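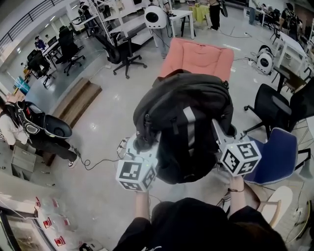
Nazari backpack, black with gray, with top handle and zippered flap.

The Nazari is the everyday backpack in the Vodulmont range. It is sized for the office, for class and for a weekend with one change of clothes. Capacity is 17 liters, and it sits flat enough to go under a train seat.

The handle at the top is there for short carries and for hanging the bag on a hook. The flap closes with a zipper. The color is black with gray on the body — it goes with most work clothes and does not show dust much.

Inside there is one main space and a sleeve for a laptop. Small items such as keys and a charger go in the pocket under the flap.

Details
Item: Nazari backpack
Color: black / gray
Height: 41 cm
Capacity: 17 liters
Warranty: 2 years, seams and zippers

Care
Empty the bag before cleaning. Turn it upside down and shake out crumbs, then wipe the inside with a damp cloth. Use mild soap on marks. Do not machine wash and do not iron. Hang it open to dry, away from heaters.

Ordering
Orders placed on a weekday before noon go out the same day from our Istik store. Unused bags can be sent back within 31 days with the tag still on. For group orders with a printed name or logo, write to Aisyah Gunawan at the sales desk and include the number of bags and the delivery address. Printing is done on the front only.

Also in this range: Clusteo shoulder bag, Clusteo laptop sleeve.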